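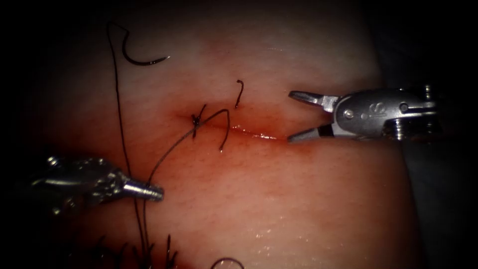
The first knot, with both instruments at the pad.

The Hinik quote was for 80 suture pads at 2,577 dollars. The buyer read it twice and opened the Kandix one.

"Kandix is 2,518," she said. "Shipping is extra."

"How much extra?"

"They don't say."

The surgeon kept his eyes on the screen. "Put down Hinik. And needle drivers for April."

"There's no line for needle drivers."

"Then make one."

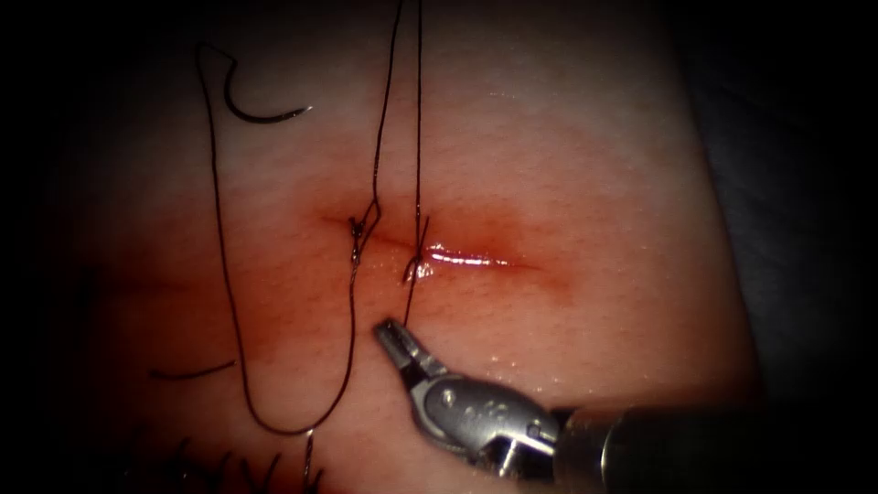
Two knots on the left, the right side still open.

She typed it in under thread and left the price blank.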